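Standby Power Use of Small Household Appliances in Shared Student Housing
Uyên Quan and Lachlan Buchanan
Final project report, Introduction to Energy Measurement
March 1, 2020

Summary

This report covers the measurement of standby power in four shared apartments in the Moncrieff residence block. Standby power is the electricity an appliance draws while it is plugged in but not doing its main job. We logged 116 appliances with plug-in meters and compared the totals with the electricity readings for each apartment. Standby use made up a larger part of the overnight load than we expected, and most of it came from a small group of older devices. Kitchen appliances with mechanical controls drew nothing measurable when switched off.

1. Background

Electricity in the Moncrieff block is included in the rent. Tenants do not receive a bill and have no direct reason to unplug anything. The building office reads one meter per apartment and keeps the readings on paper. Lachlan noticed during the previous June that his own apartment used power at a steady rate while all tenants were away, and the refrigerator alone did not seem to account for it.

The project was proposed as a way to find out where that steady load goes. Two questions were set at the start:

What part of the overnight load in each apartment is standby power?
Which types of appliance are responsible for most of it?

We did not try to measure lighting, the built-in ventilation fans, or the electric stoves, which are wired directly and cannot be reached with a plug-in meter.

2. Equipment

All appliance readings were taken with Hillix plug-in meters borrowed from the department. The meters show real power, voltage and power factor. Below one watt the display becomes unsteady, so a reading that did not settle was repeated over a longer period by recording total energy and dividing by time.

Before use, each meter was checked against a bench power analyzer at a load of 100 watts and again at a load of two watts. Agreement was good at the higher load. At the lower load one meter read consistently high and was taken out of the set. The remaining meters were used without correction.

Room temperature was recorded in the kitchens only. It turned out to have no bearing on the standby readings and is not discussed further.

3. Method

Each apartment was visited in the early evening, when at least one tenant was present to identify the appliances. The procedure for each item was as follows. The appliance was switched off by its own control and unplugged. The meter was placed between the plug and the wall outlet. After a wait of several minutes the reading was written down with the make, the approximate age and the state of any indicator light.

Appliances with more than one idle state were measured in each of them. A game console, for example, has a full off state and a rest state that keeps the network connection alive. For the totals we used the state in which the tenants said they normally left the device.

Refrigerators cycle on and off and have no standby mode in the usual sense. They were logged over a full night and subtracted from the apartment reading as a separate item. Phone and laptop chargers were measured with nothing attached.

The apartment meters were read late at night and again early in the morning. Tenants were asked to keep to their normal habits. Two nights were dropped from the record, one on account of a party and one when a tenant in the third apartment ran the dryer after midnight.

4. Results

After the refrigerators were subtracted, standby power explained most of the remaining overnight load in three of the four apartments. The exception was the second apartment, where a space heater on a thermostat ran through part of each night. When that heater was unplugged for a single night the second apartment fell in line with the others.

Summed over all apartments and all accepted nights, the appliances we had classed as idle used 1,151 watt-hours per night. The largest single item was an older stereo receiver made by Cadilberg, which drew almost as much when switched off by remote as it did when playing at low volume. The tenant had assumed that the remote disconnected it from the wall.

Cable boxes and network equipment came next. The routers were counted separately in our notes – tenants considered them always in use – but the cable boxes were included, as their owners believed them to be off.

Modern chargers were a minor item. Most of them did not register on the display and had to be measured by the longer method. Older chargers with a transformer inside the plug were warm to the touch and drew noticeably more.

In the kitchens, the split was simple. A toaster or kettle with a plain switch drew nothing. A microwave oven or coffee maker with a clock or display drew power all day. One Viltlow coffee maker had a lit display that could not be turned off from its menu.

5. Sources of error

The waiting period before each reading may have been too short for some devices. A television in the first apartment kept drawing extra power well after being switched off, possibly to load program listings, and was measured again on a later visit. Similar behavior could have been missed elsewhere.

The apartment meters have coarse displays, and the error on one night's reading is a noticeable fraction of the overnight total. Averaging over several nights reduces this. Ages of appliances were given from memory by the tenants and should be treated as rough.

6. Recommendations

Switched power strips for the television and stereo corner of each living room would remove most of the load we found. The strip in the first apartment was already there but had been placed behind a bookcase – moving it to a reachable position would be enough. We see little value in asking tenants to unplug modern phone chargers.

A repeat of the overnight readings with the strips in place should use the same meters and the same reading times. The raw tables and the meter check sheets are stored with the department copy of this report.

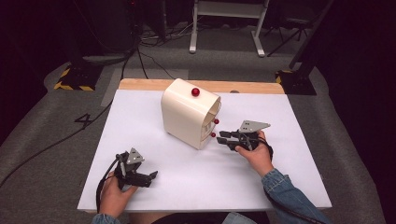

The tables are arranged by apartment and then by room, with the repeated television reading entered on its own line. Readings taken by the longer method are marked with a star, and the two dropped nights are kept at the back of the set.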